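Wedik toy library to open second room as lending grows

18 September 2024

The toy library in Wedik will open a second room next month, after the number of things borrowed went up again this year. Members took home 3,236 toys, games and puzzles in the twelve months to the end of June. In the year before the number was 2,584.

The library lends toys in the same way that other libraries lend books. A family pays a small fee for the year and can keep up to four items at home for three weeks. Grandparents, childminders and nursery groups can also join, and many of them did so during the last winter.

"We began with two shelves and one cupboard," said Mirsad Đorđević, who runs the library. "Now the parents must stand in the corridor when it is raining, because the prams take all the place inside. We could not continue like this for one more winter."

The new room is on the ground floor of the old Pruller building, on the other side of the yard from the present library. It was used before as a shop for curtains and has been closed for three years. The town will ask no rent for the first two years, but the library must pay for the heating and the electricity itself.

Building sets and blocks will move to the new room, together with the wooden railways. The present room will keep the board games, the puzzles and the toys for babies. Costumes and outdoor toys will stay in the cellar for the moment, and members who want them should ask at the desk.

According to Mr Đorđević, blocks are the things which families borrow most. They are also the most difficult to manage. Sets come back with pieces missing, or with pieces from another set, and every box must be checked before it can go out again. Members are asked to return each set in the same container in which they received it, and to put a note inside if something is lost. There is no fine for one or two missing pieces.
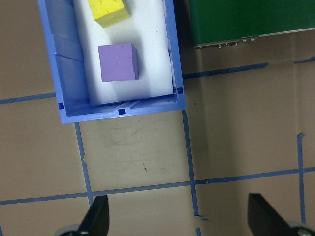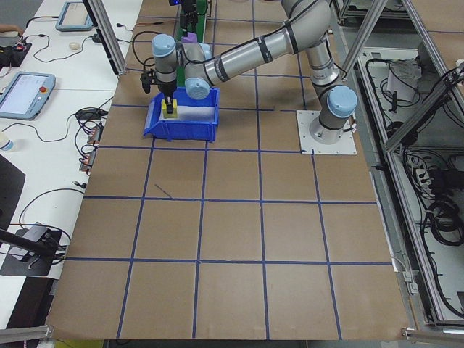 Foam cubes on a white lining (first picture) and a small yellow block in a blue plastic bin (second picture).

The library has also changed its rules for cleaning. Until now all toys were washed by the staff, and this often meant that a popular item waited for many days in the back room. From next month members should wipe plastic and foam toys at home before they bring them back. Soft toys and anything made of cloth will still be washed at the library. Wooden toys should not be put in water, as the paint can come off and the wood can split.

Somkiat Yensuk, a father of three from the Phan estate, has been a member since the library opened. He said that his family comes every third week and that the children already know on the way what they want to take.

"My oldest is eight and she wants only the marble run," he said. "The small one takes the same box of blocks each time. I offered to buy him one for his birthday, and he said no, he wants the one from the library."

Mr Yensuk said that the second room is good news, but he hopes the opening hours will be longer too. At present the library is open on three afternoons in the week and on one morning. For parents who work until six, he said, only the morning is possible, and then it is very full.

Mr Đorđević agreed that the hours are a problem. The library has one paid post, which is his own, and it is for half of the week only. He has asked the town for money for a second person and expects an answer before the end of the year. If the answer is yes, the library will stay open until seven on one evening.

The work in the new room is almost finished. The floor has been repaired and the walls are painted, and the shelves will be put up in the coming days. There will be a low table and a carpet, so that children can try a toy before they take it home. A ramp has been built at the door for prams and wheelchairs. The toilet in the yard will be shared by both rooms.

The local cinema club, Cinside, gave the money from one of its summer evenings to help with the shelves. The film was shown in the yard and some 200 people came. A second evening is planned for next summer if the neighbours have nothing against it.

The library is still looking for toys for children older than ten, above all strategy games and experiment kits. Gifts must be complete and in good condition. Electric toys can be accepted only with their instructions, and very large items, such as slides or play kitchens, cannot be taken at all. People who want to give something should ring first and not leave bags in front of the door.

The yearly fee stays the same for families who are members already. New members will pay a little more, and the form can be filled in at the desk. Both rooms will be closed for two days before the opening, while the boxes are carried over the yard. Toys which should come back on these days can be returned in the following week without a fee.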